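Best way to keep a yellow craft mat flat and clean?
Posted by Tatiana Paulík in Home & Hobby > Workspaces

Hi all, I've finally talked myself into one of those big mats that covers most of the table, and I went with yellow because everything in my house is grey and I was desperate for some colour. It came rolled up in a tube and the short ends keep curling back at me. I've had it weighed down with cookbooks since Saturday and there's still a bit of a wave along one side.

Also, does yellow show every single mark? I do some sewing and a fair bit of glueing and I'm already nervous about it! 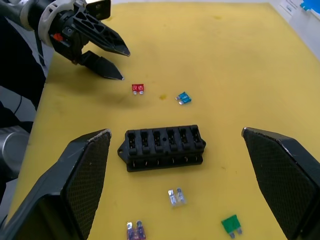
Yellow mat, close up.

I paid more than I meant to so I'd really like it to last a few years. Any tips on the curl, or what to wipe it with, would be a huge help.

Vlasta Hubáček
Warmth is your friend here. Mine sat curled for ages until I laid it upside down on the floor in a sunny room and left it there for the arvo with a heavy blanket over the top. Don't go near it with an iron (I did, on my old one, and it went all bubbly). A hair dryer on low is fine if you keep it moving and press the edge down with your other hand as you go.

For cleaning I just use dish soap in lukewarm water and a soft cloth. Glue I leave till it's dry and then roll it off with my thumb, much easier than chasing it around while it's tacky.

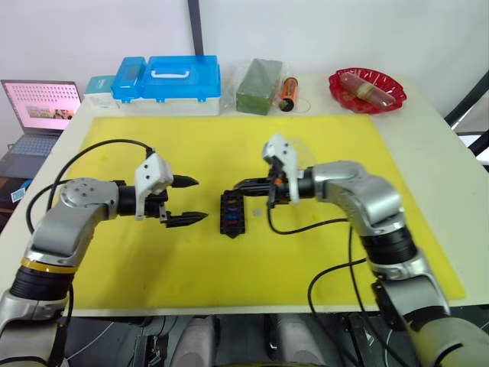 And don't store it rolled up again once you've got it flat! I slide mine behind the wardrobe when we need the table for dinner, with a bit of cardboard either side so nothing dents it. If you have to roll it, keep the good side facing out and go as loose as you can. Pencil comes off with a white eraser, by the way, but the pink ones leave a smear that's worse than the pencil.

As for colour, yellow hides thread and fluff pretty well. Ink is the killer. I've got a biro line on mine that's been there 4 years and I've stopped seeing it. 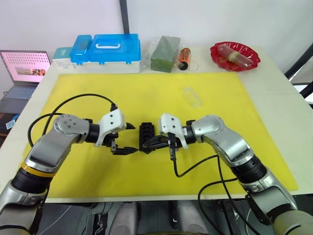

Nataša Dimitrov
Try rubbing alcohol on the biro, Vlasta, but test a corner first. Took 12 goes with a cotton bud and mine's nearly gone. No idea about the curling sorry, mine came flat.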